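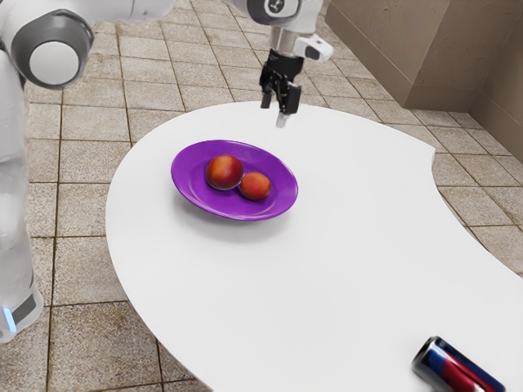
June, open day prep and notes from the day itself

Started at 7:30. Doors at the Grirndale building open at 10, and the two demo screens have to be up before the greeters come through on their walk-round. Writing this in pieces between groups, so the order is a bit rough.

Setup

The left screen runs the live simulation. The right screen shows the task list and joint readout for people who want numbers. The sim machine is the older one from the Ullard room. It needed a graphics driver update before it would hold a steady rate with the shiny floor turned on. I left reflections on for the arm and the can and lowered shadow quality by one step. I can't see the difference from the visitor side of the rope.

Scene is fruit_plate, the one with the kidney-shaped table. We picked it over the shelf scene last month and I still think that was right. Visitors get what the job is without a speech: fruit on a purple plate, arm over the table, can lying on its side near the front. In the shelf scene people kept asking which box they were supposed to look at.

Seed is 3689 for every public run. Please don't change it during opening hours. With a random seed the plate sometimes spawns close to the notch in the table edge, and the planner then spends a long time working out an approach while everybody waits. Start pose is the high one, gripper pointing down over the back of the table, fingers a little open.

Dry runs before opening

First dry run, pick the larger fruit, lift, hold, put back on plate. Worked. Second run, same thing, the smaller fruit rolled when the fingers closed on the larger one and ended up against the rim. Still counts as a pass by our rules, but it looks untidy on a big screen. Raised the friction on the plate surface a little and ran it again. Fruit stayed put.

Tried the can as a bonus task. Gripper came down square to the table and the can rolled off when one finger touched it first. The approach needs to be turned to line up with the can's axis, and the grasp script only does that for upright objects. Took the can task off the menu for today but left the can in the scene, as the reset script expects it and throws an error if it is missing.

Morning groups

First group was mostly families. Kids wanted to drive it, so I handed over the gamepad with speed capped low. One of them parked the gripper under the table inside of a minute. The collision check stopped the arm in the floor approach like it should, and reset took care of the rest.

Second group was from Dhillon. They know arms and asked better questions than I had answers for. Main ones:

Whether the contact model is the same one used for the grasp scores in the spring report. It is.

Why we hold at the top of the lift for so long. It's there so slippage shows up before we call it a grasp. They use a shorter hold and a small shake. Worth trying.

Whether soft fruit is modeled as soft. No, it's rigid with a painted skin, and I told them so. They suggested limiting grip force in software even when nothing in the sim can bruise, so the habit carries over to the hardware. I agree with this and have added it to the list.

Lost the right screen for most of their visit. Loose cable behind the stand. Taped now.

Afternoon

Quieter. Left the loop running on its own from 1 to 3 and checked it between conversations. The log has 103 completed cycles for the day and 2 failures. Both failures were a missed grasp on the smaller fruit, with the larger one in the way of the left finger. Same seed each time, so they should have come out identical to the good runs. My guess is that the frame rate dropped while someone was dragging the view around and the timestep slipped. Need to check whether viewer input and physics really run on separate threads on that machine, as the Vovono notes claim.

Log buffer is set at 2000 lines and had wrapped by the time I copied it, so the first failure has the cycle number and no joint data. Second one is complete. Saved to the shared folder under openday.

To do

- Raise log buffer, or write straight to disk
- Rerun the seed with the view being dragged the whole time, see if the miss comes back
- Add axis alignment for objects lying on their side
- Software force limit for fruit
- Try the shake test Dhillon described
- Return the long display cable to the Ullard room

Packed up at 4:45. Left screen stays where it is until the next visit. Sim machine is shut down, gamepad is in the top drawer.

Recent entries
Gripper pad wear, second look
Shelf scene: why we dropped it
Driver notes for the Ullard machine
Vovono viewer settings for large screens
Spring grasp scores, corrected table

Last updated: June, 5:10 pm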